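4.2 How much of the score belongs to the demonstrator?

Reports on remote-controlled teaching tend to give the number of demonstrations and little else. We doubt that this number means much for soft goods. Our Pulladano set holds 229 demonstrations of pillow arranging on a small bed, all given by remote control with two arms (Figure 3). 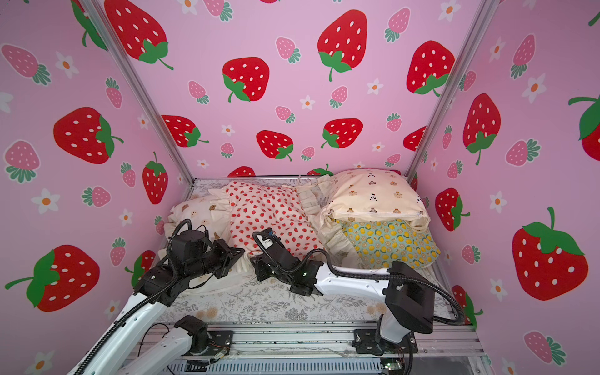

Figure 3. Bed setup for the pillow task, with both arms over the bedding.

Of these, 56 were thrown out by Tekle Gebreyes, who was also one of the operators. That is a weak form of quality control, and we do not claim otherwise. An operator who knows what a policy finds hard will avoid it, often without meaning to, and the set ends up easier than the task. 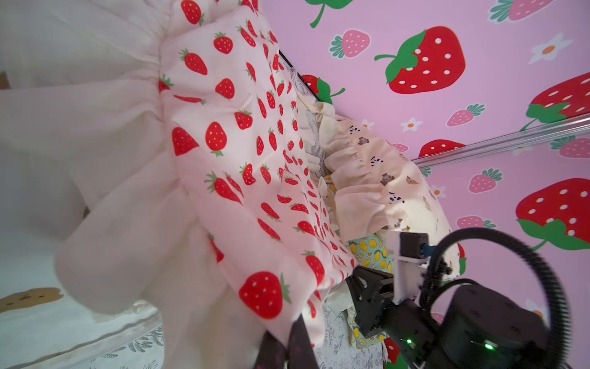
Ruffles make the problem worse. A grip on a loose edge and a grip on the filling can look much alike from the wrist, yet they lead to different motions later on. Operators took up to 80 seconds over one pillow, and the pauses were learned along with everything else. Guiding the arms by hand, as in the Disovo trials, shortened the pauses but put the teacher's body in the camera views.

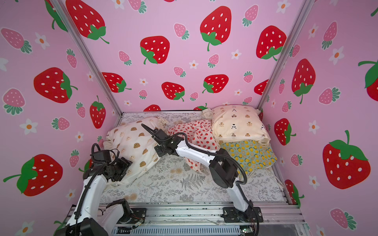 Apostolos Balaskas objected, on reading a draft, that pauses are where the operator decides, and that trimming them would teach the robot to act before it has looked. We trimmed them in 5 training runs and saw no clear change either way. We would not build an argument on that.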